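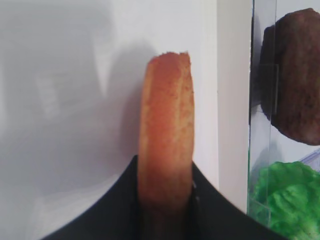 Chapter 5
Why Lunch Looks the Way It Does

I ate the same packed lunch for most of my school years, and I never once asked who had decided on it. Bread on the outside, something salty in the middle, an apple that came home again with a bruise. If you had asked me where that meal came from I'd have said the fridge! This chapter is my attempt at a better answer, and it starts a long way from the fridge, with people who had to eat in the middle of the working day and couldn't get home to do it.

Before there were factories, plenty of people worked close to where they slept. The main meal fell in the middle of the day and it was hot. Then the work moved, and the workers had to walk to it, and the meal had to come along in a pocket or a tin. Food that travels has to put up with a lot. It gets squashed, it gets warm, it sits next to other food for hours. Soup is no good at this (I've tried). Hard cheese is very good at it, and so is cured meat, and so is a raw carrot, which I suspect is why all of them kept turning up in lunch tins long before anyone wrote a word about a balanced diet.

We'll spend a good part of the chapter in Murnon, a small mill town whose works canteen kept its order books for 60 years. I love these books. They are dull to look at and full of gossip once you know how to read them. You can see the cheese order shrink in a bad winter and the sausage order jump every December, when the mill paid its bonus. You can also see the moment the canteen stopped buying whole cheeses and began buying them ready cut.

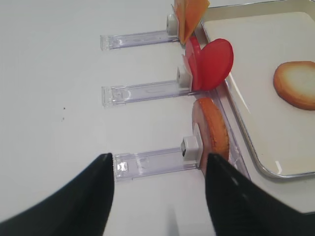

Slicing changed everything for us, because you could finally say what one portion was, and people stopped quarrelling over who'd had the thick end. So goes a line in the Murnon canteen notes, left unsigned, and I think it's the most useful sentence in the whole set. A portion sounds like a natural thing, but somebody has to invent it. Once a slice is a slice, you can price it, ration it, print it on a menu and complain about it. Keep that in mind when we get to the section on school meals, where the size of a portion turns into a proper political row.

Slices also changed the sandwich itself. When you cut your own filling with a pocket knife, you get a lump here and a bare patch there.
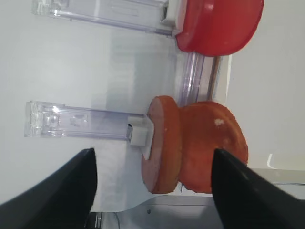

With even slices you can cover the bread from edge to edge, and you can stack one kind on another without the whole lot sliding into your lap. The bread had to keep up, so loaves got squarer and softer, and I'm afraid a bit duller too.

A word on how to use the chapter. The first half is history and you can read it straight through. The second half asks you to keep a lunch diary for 2 weeks, noting what you ate, where you sat and how long you had. Please don't tidy it up! A diary that says "crisps, on the bus" is worth far more to us than one full of salads you wish you'd eaten. The table on page 158 shows how to set yours out.

Now, back to the mill, and the question of who was allowed to sit down.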